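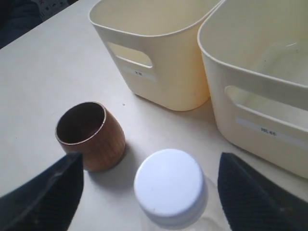 Tea room cups find a home at Clastmont

The Clastmont Language House in Vercombe has a new way of putting things away, and it has made the back table one of the nicest corners of the building. Cream-colored plastic bins with handle openings and small printed labels now take in the cups and bottles that used to pile up next to the sink after every Chinese conversation evening.

The idea is simple. Each kind of thing gets its own bin, each bin gets a label in Chinese, and you read before you drop. Learners who come for the beginner evenings get a few extra words out of the cleanup, and the people who open up the next morning get a clear sink. Everybody we talked to seemed delighted with it, including a few who admitted they had been leaving their cups on the windowsill for years.

Hrefna Holst runs the evening program and came up with the plan in July, while she was going through the tea room cupboards before the new term.

"I had a shelf of wooden cups with plastic cups stacked inside them, and a bottle lying across the top," she said. "I took everything down and thought, well, we teach people the words for all of this in the first month. Why are the words only on the whiteboard?"

She spent an evening with a label printer, cut a test strip that was far too big, cut another one, and stuck the result on the first bin. The labels are small on purpose. You have to come up close to read them, and Holst likes that people lean in, say the word out loud, and then look at what they have in their hand.

Two characters to start with

The wooden cup label was the first one made and it is still the one most people learn first. It has just two characters: 木, for wood, and 杯, for cup. Beginners meet both early on, so they can work it out for themselves without asking.
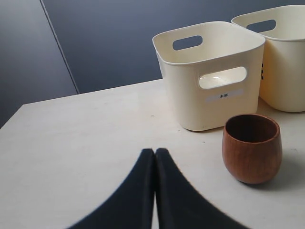 The bin for wooden cups on the tea room table. The label reads 木杯, "wooden cup."

Holst says the pair is a gift for a teacher. The first character looks a bit like a tree, and it turns up again on the left side of the second one. Once a learner has spotted that, they start hunting for it all over the room – on the notices, on the tea boxes, on the spines of the books by the door. One evening the hunt went on so long that the tea went cold in the pot and had to be made again.

The wooden cups themselves are favorites. They are short and a little rounded at the sides, with a warm brown grain, and they feel good to hold even when there is nothing in them. They need a bit more care than the plastic ones. They get a quick hand wash, a wipe with a soft towel, and time to air out before they go into the bin. They should never be left standing in the sink, and there is a note over the faucet saying so, in both languages, with a rather angry underline.

Clear plastic cups go in by themselves. These are the tall ones that come out for cold tea and for water on crowded nights, and they are easy to scratch when they get knocked around with harder things. Bottles have a place of their own as well. The rule for bottles is that the cap goes back on first, which has saved a lot of looking under furniture.

Why bins and no shelf?

The tea room does have a shelf, and several people asked for a bigger one. Holst tried that in an earlier term and was not impressed. Things went up in good order and came down in a heap, and shorter learners had to ask for help every time they wanted a cup.

Bins on the table solve that. The tops are open, so you can see right away what is inside. The handle openings make them easy to lift, and a full one can be carried straight to the kitchen counter at the start of an evening and set down where the tea is being poured. When the evening is over, it comes back to the table. The corners are rounded too, so a cloth goes around the inside in one sweep and no crumbs get left behind.

There is also the look of it. The cream plastic goes beautifully with the pale tabletop, and against the gray wall the whole arrangement is calm and tidy. A retired sign painter in the intermediate group called it "the only quiet thing in here after eight o'clock," and having sat through a lively round of the number game next door, we can see his point!

Bins with the labels facing out

One small thing did need fixing after the first couple of weeks. People were putting the bins back any way they liked, and with the label turned to the wall nobody could read it. The house rule is now that labels face the room. It sounds fussy, but it makes all the difference when you come over with a cup in each hand and someone waiting behind you.

The other rule is about empties. A bin with nothing in it stays on the table. It holds the place for what belongs there, and it gives the beginners something to read while they wait for the kettle.
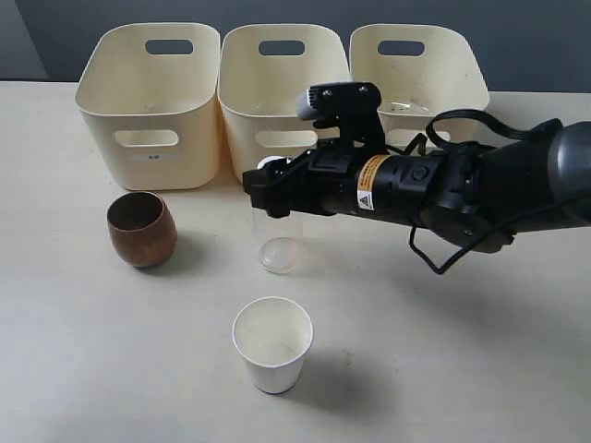 A sorting round for the open evening

The bins will have a starring role at the next open evening, when visitors can try a short sorting round before they sit down for tea. The table gets a mixed collection of cups and bottles, the bins go along the back edge, and players put each item where its label says. You are welcome to ask for a hint. You are also welcome to guess and see who laughs.

Each round lasts 90 seconds, and the teacher at the table calls out the words as the items go in. There are no prizes, though Holst has promised that anyone who gets through a round while saying every word clearly can pick the first tea of the night. She is leaning toward a roasted oolong. The advanced group is campaigning hard for jasmine.

Children can join in from the age of 10, and younger ones are welcome to play alongside a parent. The cups in play are wood and plastic, so a dropped one is nothing to worry about. Pick it up, say its name, and carry on.

The open evenings have grown a lot. The last one brought almost 200 people through the door over the course of the night, and the line for tea went down the hall and past the coat hooks. Having clean cups sorted and ready at the counter should help that line move, and it will certainly help whoever is on washing-up duty at the end.

More words on the way

Holst has a long list of things she would like to label next. The spoons are near the top, then the tea towels, then the tangle of adapters and cables in the drawer that everyone avoids. The intermediate group has asked for longer labels with whole phrases on them, and the beginners have asked very politely for the labels to stay exactly as they are.

She is also thinking about adding the pronunciation on a card that can be flipped over. Opinions are split on that one. Some learners would love the help, especially with tones, and others feel that having to ask a neighbor is half the fun. For the moment there is a sheet of paper taped inside the cupboard door with all the words written out, and you can go and peek if you are stuck.

"I thought people would humor me for a week and then go back to the windowsill," Holst said. "Then I heard two of our newest learners arguing over which bin a cup belonged in, and they were doing it in Chinese. It was slow and it was full of mistakes and I was so happy I had to go and stand in the hall."

Anyone with spare cups to pass along can bring them to the front desk during class hours. Wooden and plastic ones are both useful. Please check that they are clean and free of cracks, and leave the ceramic mugs at home, because the cupboard for those is already full to the door.

The tea room is open to all enrolled learners before and after class, and visitors can sign in at the desk. Places in the sorting round are first come, first served, and sign-up is on the clipboard next to the kettle.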